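# The Long Work of Keeping a Town Library Open

The public library in Isby opens at nine in the morning, and on most days there are people waiting on the steps by a quarter to. Some come for the newspapers. Some come because the reading room is heated and their apartments are not heated well. A few are students from the secondary school who have a free first period and prefer the long tables by the north windows. The building was put up as a grain exchange, and the old trading floor, with its high ceiling and poor acoustics, now holds the adult fiction.

Libraries in towns of this size have had a difficult period. Branch hours across the region were reduced twice in one budget cycle, and the service point at Restden was closed outright and its stock brought to Isby in a hired truck. The move added 2714 volumes to a collection that was already short of shelving. Many of them remained in boxes through the following winter. The staff gave priority to the local history material, which could not be replaced, and to the large-print books, for which there was an immediate waiting list.

Ayuba Baidoo has been head librarian since before the Restden closure. He trained as a cataloger and still does a share of the cataloging himself, in a small office behind the issue desk where the phone rings often. He is cautious when speaking about the future of the service. "We have been asked many times what a library is for," he says. "I have given different answers to different people. The daily answer is that somebody needs a form printed, somebody needs a book about bees, and a child has been sick in the picture-book corner."

## Hours and Access

The question of opening hours has occupied the library's managers more than any other. Under the schedule adopted after the reductions, the building closed at five in the afternoon, which in practice excluded most people in full-time work. Loans to adults of working age fell sharply. Loans to children held steady, as did visits by the retired. The library was in effect serving a town without its middle generation.

A trial of evening opening was approved the next September. It required no additional posts. Two members of staff agreed to begin their day at noon, and the morning session was run with a smaller team and with the upper gallery closed. The arrangement was unpopular at first with those who used the gallery in the morning, chiefly family history researchers, and a petition with 123 signatures was delivered to the desk. The library responded by moving the two microfilm readers downstairs, into an alcove that had been used for coats.

The evening hours have since been made permanent. They are busiest between six and seven, when parents come in with children on the way home, and again shortly before closing. The staff have noted that evening visitors borrow more and stay for less time. They are also more likely to return books late, a matter on which the library has taken a lenient line. Overdue charges for children were dropped some time ago. Charges for adults remain, at a low rate, and are waived at the discretion of the desk.

## What Goes on the Shelves

The removal of books from a public collection is seldom discussed outside the profession, and when it is discussed it tends to cause anger. Any library with fixed shelving must remove books in order to add them. At Isby the practice is to review one section each month. A book that has not been borrowed in five years is taken down and examined. It may be returned to the shelf, sent to the basement store, offered to another library, or placed on the sale cart in the lobby.

The store itself holds almost 1000 volumes, and readers may request anything in it. Requests are collected at the end of the morning and again in the middle of the afternoon. The basement is dry, though the stairs are steep and the light on the lower landing has been unreliable for as long as anyone on the present staff can recall. A small elevator intended for grain samples is no longer in working order, and there is no plan to repair it.

Readers sometimes object to particular removals. One regular borrower found an out-of-print guide to dry stone walling on the sale cart and brought it back to the desk with a note explaining its merits. The guide was reinstated and has been borrowed several times since, on two occasions by the same man. Mr. Baidoo keeps the note in a desk drawer. He regards it as a fair criticism of a system that relies on loan figures and cannot record how often a book is read at the table and put back.

New purchases are made from a list drawn up each quarter. Crime fiction takes the largest share, followed by books for children under eight. Requests from the public are considered and usually granted where the title is in print and the price is reasonable. Foreign-language stock was for many years limited to a single bay. It has been extended in response to demand from families employed at the Amissah packing plant, and the library now exchanges books every season with a larger service in the city of Zusinitz, which has strong collections in several languages.

## The Building

The former grain exchange is handsome and expensive to maintain. The roof is slate on the street side and sheet metal at the rear, and the two halves meet at a gutter that has leaked at intervals for decades. In heavy rain, buckets are placed on the gallery floor in positions known to all the staff. The windows were reglazed with support from a preservation fund, which also paid for the cleaning of the carved wheat sheaves over the entrance.

Heating accounts for the second-largest item in the annual budget after salaries. The old boiler was replaced with two smaller units so that the children's room could be warmed separately on quiet mornings. The trading floor remains cold at its western end, and readers who know the building choose their seats accordingly. Proposals to lower the ceiling have been put forward more than once. They have been declined on each occasion, partly on grounds of cost and partly out of respect for a room that many residents regard as the finest in town.
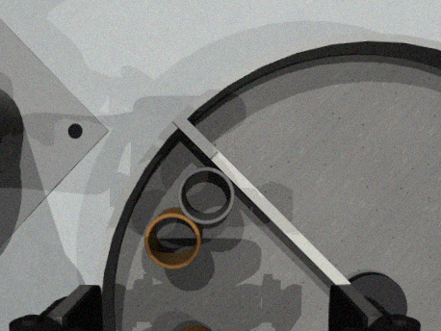
Access for people with limited mobility was for a long time the building's most serious failing. The front steps number only four, but the side entrance that served as an alternative opened into a corridor too narrow for a modern wheelchair. A ramp was completed two years ago along the southern wall. It is broad and shallow, with a handrail on both sides, and it has become the preferred entrance for parents with strollers and for the delivery drivers. The corridor was widened at the same time by taking in part of a disused cloakroom.

## Beyond Lending

Much of what the library now does would not have been recognized as library work a generation ago. Staff assist with job applications, benefit claims, and the renewal of travel documents. They do not give advice, a distinction that is maintained with care and is not always understood by the public. A quiet booth has been set aside for telephone and video appointments, and it is reserved on most afternoons.

The reading groups are of longer standing. There are four, of which the oldest meets on the gallery in the evening and has a reputation for severity. A newer group reads aloud — a chapter or so at each meeting, taken in turns — and has attracted people who do not describe themselves as readers. Several of its members are learning English. They set the pace, and the group has so far completed three novels and abandoned one.

Work with schools has been affected by the cost of transportation. Classes within walking distance visit once a term. For the others, the library packs crates of books by age and subject and sends them out on the Restden bus, whose operator carries them without charge. There are 800 books in circulation by this route during the school year. They return in mixed condition, and a member of staff spends much of July with tape and a damp cloth.

The coming year's budget has not been settled. The library has asked for its funding to be held at the present level and for a modest sum to repair the gutter. A request for a further part-time post, intended for the children's room, has been submitted separately. In the meantime the shelving brought from Restden is being fitted along the gallery wall — it is slightly too tall and must be cut down by hand — and the last of the boxes are to be unpacked when that work is finished.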